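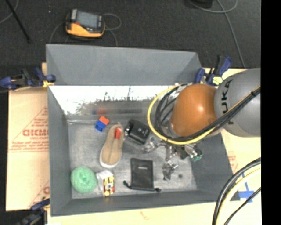
Bit-na Shim has kept a catch-all bin going for as long as she has had a front door, and she will defend it to anyone. Every home makes one anyway, she says, so why not make it a good one? I love this idea! A proper catch-all has room for things that have no business being together: a toy brick in orange-red and blue, a single tan slip-on shoe, a ball of mint-green yarn, a black drawstring pouch with its cord trailing out. Gray is a great color for the bin itself, by the way, because a bright little thing jumps right out at you when you lean over and look.

Search Getdale Search this site Go

Shim's rule is simple. Everything loose goes in during the week, and on emptying day it all comes out again, with 7 minutes on the kitchen timer. Shoes go home first (they're big, and it feels like progress), then toys, then the small stuff that takes a bit of thought. Yarn she leaves until last, as she usually ends up knitting a row or two.

Her neighbor in Weston, Floor Mulder, does it differently. Mulder keeps two bins, one upstairs and one down, and swaps them when the lower one gets full. She started in December, after a long evening hunting for one glove, and the glove was in a boot.

I tried Shim's version at my own place and got hooked right away. My advice is to go wide and low, with plain sides and no lid. Lids are where good intentions go to nap! A flat floor helps too, so a pouch or a small carton can lie on its own instead of sinking under a sweater. And keep it where you drop things already. Mine is next to the stairs, and last night I found my spare keys in it.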